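Setting and Clearing the Table: What We Learned About Shared Meals in Student Kitchens

Project report, second year, Home and Living module
Group 3, Hundeck House

Why I picked this

I have lived in Hundeck House since my first year and I've eaten a lot of dinners there standing up. The kitchen has a perfectly good table, but it's usually covered in post and other people's washing-up, so everyone takes a bowl back to their room. When the module asked us to look at an everyday household job, I went straight for this one. My question was simple enough: if the plates and cups are easy to get at and easy to tell apart, do people lay the table more often?

What we did

We ran the project through June in the two kitchens on our corridor, which are called Iso and Feyisa (after the old wings of the building, I think, though I've heard other stories). Iso kept its cupboards exactly as they were. In Feyisa we moved all the tableware to one low shelf and swapped the mixed crockery for a coloured set from Prulley, a second-hand homeware shop near the bus station. I loved choosing it! We had 300 items to sort across both kitchens before we even started, and 227 of those were still in decent condition. The chipped things went in a box, and the box sat in my room for most of the month.

After that we kept a tally sheet on the fridge door. Anyone who laid a place at the table put a mark on it, and anyone who cleared one put a mark in the next column. People forgot, of course. I forgot too, and it was my sheet.

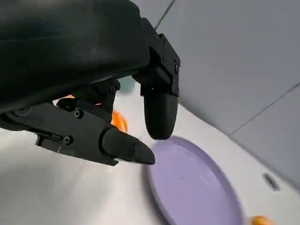
Photo: Group 3 / Hundeck House project

The purple plates were the favourites by a long way. They're shallow with a raised rim, so they're nice to pick up, but they don't hold much sauce — I learned that with a lentil curry. A few people wanted bowls instead and I think they had a point. If I did it again I'd buy fewer flat plates and more deep ones.

What we found

Feyisa did better than Iso on laying places, and the difference was clear from the first week. Clearing was another matter. Both kitchens left things out overnight, and the colours made no difference to that at all. One evening I came in at 11 and found the whole set on the table with dried rice on it, which was a bit of a low point.

The low shelf seemed to matter more than the colour. When I chatted to people over breakfast, most of them said they'd laid the table because the plates were right there at hand height. The colour came up mainly when they were arguing over who'd had which one (purple again).

Problems with the method

The tally sheet got wet and had to be copied out, and I can't promise every mark survived. We also changed 2 things in Feyisa at once, the shelf and the crockery, so I can't separate them properly. My tutor spotted that straight away and I should have seen it coming. A fairer test would move the shelf first, wait a fortnight, and then bring in the new plates.

What's next

Feyisa is keeping the low shelf. Iso has asked for one too, so I'm measuring up the cupboard by the window, where the baking trays live at the moment. The trays will have to go on top of the fridge.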